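# Split proposed for ground-nesting plover on Favdale moors 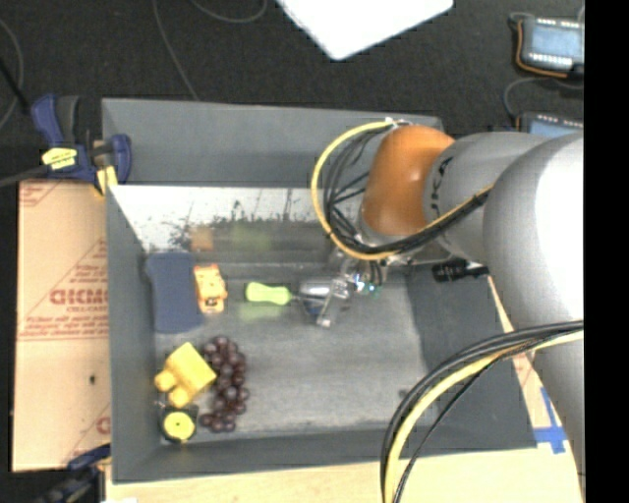 The Favdale population of upland plover-like waders, long treated as a local form of the European golden plover (Pluvialis apricaria), differs enough in call and breeding schedule to be reviewed as a separate subspecies, according to a report released 23 July 2025 by the Istum Bird Observatory. The report does not propose full species status.

The lead author is Hjalti Toft, who has run the observatory's ringing program for 14 years. The second author, Ásgeirsdóttir, carried out the sound analysis. Field costs were met by the Clanance Trust, which also owns the northern part of the moor.

The Favdale birds breed on a plateau of dwarf shrub heath and wet moss, separated from the nearest other breeding population by a wide belt of farmland and conifer plantation. Golden plovers pass through that belt on migration but have no breeding records there. Whether birds move between the two populations in spring has been an open question since the first nest survey, and the report gives a partial answer. Of 611 adults and chicks fitted with color rings on the plateau, 2 were later found breeding elsewhere. Both were females in their first breeding season. No bird ringed as a chick outside Favdale has been found nesting on the plateau.

The strongest evidence comes from the song flight. A male golden plover on territory rises over the heath with slow, stiff wingbeats and gives a drawn-out two-part whistle, usually followed by a faster rolling phrase as he drops. Males at Favdale omit the rolling phrase in most flights and hold the second note of the whistle longer. The pitch of that note is also lower and falls slightly toward the end. Ásgeirsdóttir compared recordings from 11 breeding seasons and found the pattern stable over the full period, including in males that had replaced earlier territory holders.

Playback trials gave a less even result. Territorial males on the plateau approached the speaker quickly when local song was played and were slower to respond to song from other moors. Males on the other moors responded to both types at nearly the same speed. The authors treat this as a sign of partial recognition and note that the trials were confined to the early part of the season, before most clutches were complete. Response to playback tends to change once incubation begins, and the report recommends that the trials be repeated at that stage.

Laying begins later on the plateau than on lower ground nearby. Snow cover explains part of the delay, but the difference remained in years when both areas were clear of snow by the same week. The report suggests a link to the emergence of crane flies, the main food of small chicks. On the plateau, adult crane flies appear late and over a short period, and early broods would hatch before the peak. Clutch size does not differ. Both sexes incubate, as they do elsewhere in the range, and the chicks leave the nest soon after hatching and feed themselves.

Differences in plumage are slight. Males in breeding dress show a narrower white border between the black underparts and the spangled upperparts, and the black on the face is less complete. These features overlap widely with those of birds from southern moors, where reduced black is common. Females can't be separated on plumage at all. Wing length and bill length fall within the known range for the species, toward the shorter end for wing. The report states that no single bird could be safely assigned to the Favdale population in the hand without a record of its origin, and it advises against attempts to identify such birds in winter flocks.

The wintering area is poorly known. Color-ringed birds leave the plateau in August, adults ahead of the young, and most sightings after that come from coastal pasture to the south. There they mix with larger flocks of golden plover and northern lapwing (Vanellus vanellus). Return to the plateau is staggered. Males arrive first and spend the opening days in loose groups on fields at the edge of the moor, moving up to territories as the ground thaws.

Genetic work is not complete. Feather samples have been collected under license, and a first screening of mitochondrial DNA showed low variation within the plateau population. Low variation of this kind can result from isolation, from a small number of founding birds, or from a past decline, and the screening alone does not distinguish among them. A nuclear marker study is planned using the same samples. Toft writes in the report that the case for a subspecies "rests on voice and timing for now, and should not be accepted on those two alone."

No scientific name has been put forward. Under the rules of zoological naming, a new name would require a formal description and a designated type specimen. The observatory holds a male found dead below a power line on the eastern edge of the moor, and the skin has been prepared and stored. The authors intend to wait for the nuclear results before deciding on a description.

The report also covers management, although in less detail. Territories were densest on heath with short vegetation and scattered bare patches, and scarce where heather had grown tall. Grazing by sheep has kept the southern plateau open. On the northern part, where stock was removed, heather height has increased and several former territories are vacant. The authors recommend light summer grazing or small-scale cutting outside the breeding season, and recommend that drains on the wet moss be blocked to maintain crane fly habitat. Clanance has agreed to block the drains on its land. Grazing there remains under review.

The survey will continue next spring with the same methods. Observers who see color-ringed golden plovers away from Favdale are asked to send the ring sequence, read from top to bottom on each leg, to the observatory together with the place and the size of the flock.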